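Küche, Teil 4. Die Arbeitsplatte liegt seit Juli, jetzt kommt das Geschirr dran. Bisher stand alles in zwei Umzugskartons im Flur.

Erst mal aussortiert. Drei verschiedene Tellerserien, keine davon vollständig. Die blauen gehen weg, die weißen mit Goldrand bleiben. Davon habe ich ein paar nachgekauft, 199 Cent das Stück im Restpostenladen.

Besteck: das alte von Bellini bleibt komplett. Bei den Gabeln fehlen welche, Nachkauf schwierig, die Serie heißt Vunico und wird nicht mehr gemacht. Falls jemand noch welche im Keller hat -- bitte melden.

Die Platte ist 224 cm lang und war im Baumarkt bei Akar im Angebot. Zweimal geölt, zwischendurch mit feinem Papier geschliffen. Beim dritten Mal bin ich noch unschlüssig.

Frage an die, die auch Holz in der Küche haben: ölt ihr nach Plan oder nach Gefühl? Auf der Dose von Proltside steht dazu gar nichts.

Oberschränke gibt es keine, deshalb stehen die Vorratsgläser hinten an der Wand. Die mit den rot-weiß karierten Deckeln. Gläser zum Trinken gleich daneben, Wasserkocher ganz rechts wegen der Steckdose.
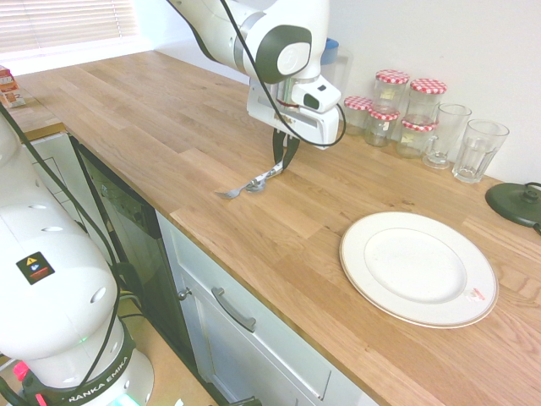
Teller, Gabel, Vorratsgläser. Preisschild klebt noch.

Die Etiketten auf den Gläsern mache ich neu, wenn klar ist, was reinkommt. Linsen und Reis auf jeden Fall.

Als Nächstes die Schublade. Besteckeinsatz muss unter 49 cm breit sein, alles, was ich bisher gefunden habe, ist breiter. Tipps gern hier drunter.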